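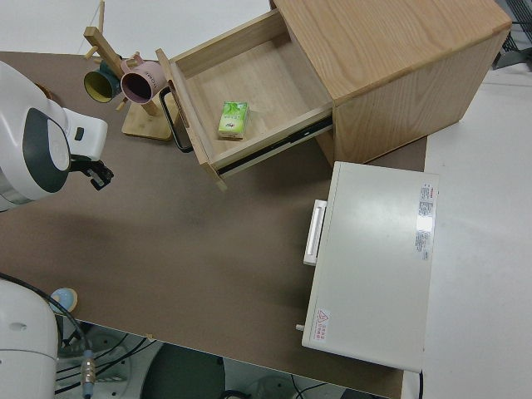
3.2 Storage habits in small kitchens

Households in Usovcombe were asked where they kept items used less than once a day. Of the 600 forms returned, most named a drawer within reach of the kettle. Paper goods and spare tea were often kept together – a pattern also noted by Javier in the Preltness survey. 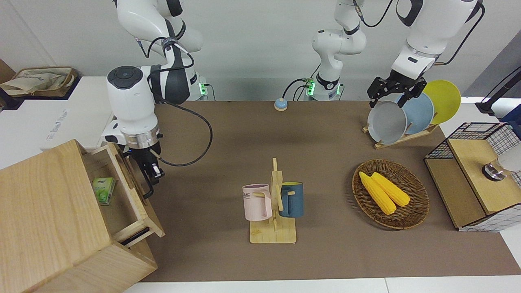
Drawer depth had little effect on the answers. Homes with five or more residents reported more misplaced items, and the difference remained after adjusting for floor area. Figure 4 plots reported search time against number of residents. Forms with no entry for search time were left out of the plot but kept in the totals.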